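Demonstration gathering (robot learning)
From the Hovbridge Open Handbook of Automation

Demonstration gathering is the job of collecting examples for a robot to learn from. Somebody does a task, the machine's readings and camera views get saved, and a learning program later tries to copy what it was shown. I've been looking after this entry since January, so blame me for the wobbly bits!

Each saved attempt is called an episode. It holds the pictures, the movements asked for at every step, and usually a short line of plain words such as "put the bowl on the cabinet". I'm fond of those lines, and I do wish people would spell them the same way twice (the Pritlow set has "teapot", "tea pot" and, once, "teatpot").

Simulated rooms

A lot of gathering now happens in made-up rooms on a computer. Pritlow is the one I know best. It has 64 room layouts and 4,000 episodes, and the furniture gets shuffled between batches so the program can't simply learn one table by heart.

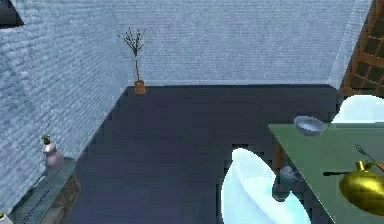

Resetting is the great joy of working this way. In a real kitchen you put everything back by hand after each go, and by Sunday evening you never want to see a spoon again. In a simulator you press a key. The snag is that simulated objects slide and tip a bit differently from real ones, so most teams add a smaller batch of real episodes at the end. Zapata, the toolkit used at Hovbridge, asks for 100 of these per task.

Sorting and labelling

Failed attempts are normally kept but marked. Trirnard, an older format you still bump into, had no place for that mark, and its good and bad episodes sit jumbled together – a real pain if you're trying to reuse them. Pritlow gives every episode a score from 0 to 3, where 3 means a clean finish with no fumbling.

See also: Episode; Replay; Teleoperation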